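Monday, after lunch

Paper stock for the Motari print run. Spent the morning on the Keskin sheets and got through 11 before the humidity in the back room climbed again. They take ink well but curl at the long edge once they've been left out. The Cledell is flatter and duller, and I'd use it for the proofs only.

Ink: Gamia black, same tin as last time. Thinned it slightly — two drops of oil, no more. The second pull was better than the first. Roller needs cleaning properly before anyone uses the red.

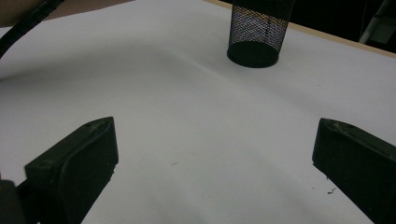
Do we need to damp the Keskin before printing? Only for the large plate; the small ones print fine dry.

Stock left on the shelf is 244 sheets. The order form has 1000 on it, which I think is too many given the storage. Will ask for a split delivery.

Still to do:

- trim the test strips and label them on the back
- second coat on the border block
- find the 2001 sample book, not in the plan chest

Left the drying rack by the window, top three shelves full. Please don't stack anything on it.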